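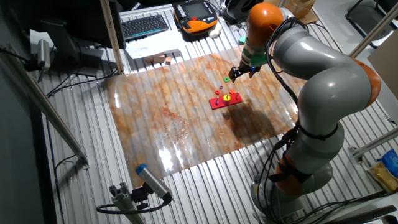
How many picks do I need from each gripper before I can fairly say one is better than the other?

Fifty is a decent start if one of them is clearly worse, and several hundred if they're close. Stop when another day of picking no longer changes which one you'd buy.

(from the reply by Gwawr Pritchard, marked helpful by the person who asked)

Lowri Rosser
Posted Sunday, June 14, 2020

Hello all, and sorry in advance for the length of this, I do go on a bit when I'm stuck.

We've got two electric two-finger grippers to choose between, a Skonness and an Estden, and I've been given the job of saying which one we keep. Both are parallel jaw, both bolt on to the same wrist flange with an adapter, and both talk to our Adugna controller without much fuss. The test we settled on is a child's ring-stacking toy, a red base with pegs and a lot of little coloured rings. It sounds daft but it's a lovely test! The rings are small, the fit over the peg is quite close, and if you're a shade out you find out straight away when the ring perches on top of the peg and sulks.

So far I've done 51 tries with the Skonness and the same with the Estden. The Skonness dropped or misplaced 9 and the Estden did rather better, but I also re-taught two of the positions halfway through the Skonness runs (I'd nudged the base with my elbow, my own silly fault) and now I don't know whether I'm comparing grippers or comparing my mornings. My manager would like 1,000 tries from each. I would like to go home at a sensible hour.

So I suppose I'm asking how many is enough, and whether there's anything else I should be holding still while I do it. I also have the toy on a glossy marble-patterned mat and I have started to wonder about that, as there's a nasty bright patch of reflection on it and we do want to move on to a camera later.

Any advice very gratefully received.

Gwawr Pritchard
Marked helpful

Hello Lowri, I could have written your post myself! I went through the same thing at Kuvov last year with three grippers and far too much optimism, so let me tell you what I'd do and you can ignore the bits that don't suit.

Throw away the first half of the Skonness runs. I know it hurts. If you moved the positions partway, the early tries and the late tries are two different tests, and you'll never untangle them afterwards. Then screw or clamp the base down properly, re-teach everything once, slowly, and write the positions on paper as well as saving them.

After that, don't do all of one gripper and then all of the other. Do a block of twenty-five or so, swap, do another block, swap back. It's a nuisance with the adapter plate, and you'll want to check the tool centre point every time you change over, but it spreads any drift between the two of them. The arm warms up, the table gets leaned on, someone borrows a ring. When I finally did it this way my clear winner from the first week turned out to be no better than the cheap one, which was a bit embarrassing as I'd already told people.

As for the number, I ended up with 1,838 picks in total in my log, and looking back I could have stopped at a third of that. Count drops, misplaced rings and faults in separate columns. A dropped ring usually points at the fingers or the force, and one that lands on top of the peg is far more often a position problem, which you shouldn't be blaming the gripper for at all.
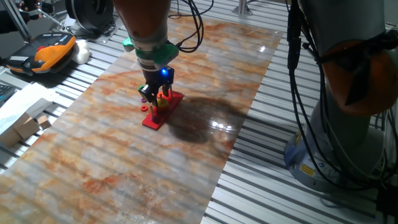
Should both grippers be set to the same gripping force for a fair comparison?

Set each one to the lowest force that holds the part reliably, then add the same small margin to both. The percentage on one maker's settings page won't match the percentage on another's, so setting them both to 40 doesn't make them equal.

I'd write down what you settled on and leave it well alone until you've finished, however tempting it is to fiddle. The same goes for closing speed. And do have a look at how far the jaws open when they let go, because with rings this small a wide release can knock the neighbour over, and you'll be scratching your head about a failure that belongs to the previous cycle.

About the mat, I'd leave it where it is for this part, provided it's flat under the toy. A position-taught arm doesn't care how shiny it is. For the camera you'll want something matt and plain. Look at the mat with the arm standing over it, too: there's a big dark shadow to the right of the toy and glare on that side as well, and a camera will have opinions about both. We went over to a plain grey rubber sheet in March and I only wish we'd done it sooner.

Do come back and tell us which one you kept. I'm nosy.

Old Bench Hand

Just buy the Estden, you've said it did better. We've had Skonness ones and the finger screws work loose, put a drop of threadlock on them.

Also tidy the cables at the wrist before you start measuring. If a loop tugs when the wrist turns, you get a tiny shift in one direction only and it looks exactly like a bad gripper.

Lowri Rosser

Thank you both so much! I've binned the early runs (with a heavy heart and a biscuit) and clamped the base this afternoon. Gwawr, the separate columns have already been useful: going back over my notes, most of those nine were rings sitting on top of the peg, so I may owe the Skonness an apology. I'll check the finger screws in any case, and I'm starting the first block of twenty-five tomorrow after I've had another go at the cable straps.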